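Learning the Job by Hand

At Meslow, the workday starts at 7 a.m. with small parts. The company records people doing ordinary bench work and uses the recordings to train robot arms. Its main customer, Prevden, packs supplies for repair shops and wants a machine that can fill and empty divided storage boxes.

The people who make the recordings are called demonstrators. They work with a gripper in each hand, doing the task the way the robot will have to do it, with two jaws on each side and no fingertips. Each gripper logs its position and how far its jaws are open, and a camera at head height takes in the table.

A shift produces 100 usable runs on a good day. The first task set, named Sun, needed 380 before the arms could repeat it on their own. The current one, Gasten, is harder. It uses clear plastic boxes with dividers, and clear plastic is difficult for a camera to read. Edges vanish against the table, and a loose piece lying on the wood can be missed completely.

New demonstrators spend 20 minutes practicing before anything is saved. Most of them move too fast. A person can snatch a card out of a box without thinking about it, but a robot that copies the motion will clip the rim or push the box off its spot. The demonstrators are told to come in from above, stop, close the jaws and lift straight up. If they drop something, they pick it up and keep going. Meslow saves many of those runs too, and they help the arms learn how to recover.

Cables are the usual complaint. Each gripper has one, and it has to hang clear of the forearm when the hands cross over. After an hour the wrists get tired, so sessions are split into 4 blocks with a break after each.

Prevden expects to try the trained arms in its own packing room in July. They will start with one box size and one kind of insert, and the people who pack those boxes now will stay at the next bench to check the work.

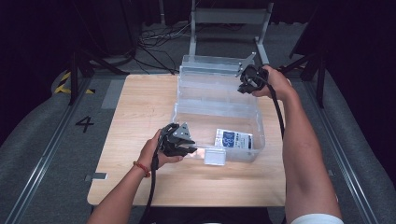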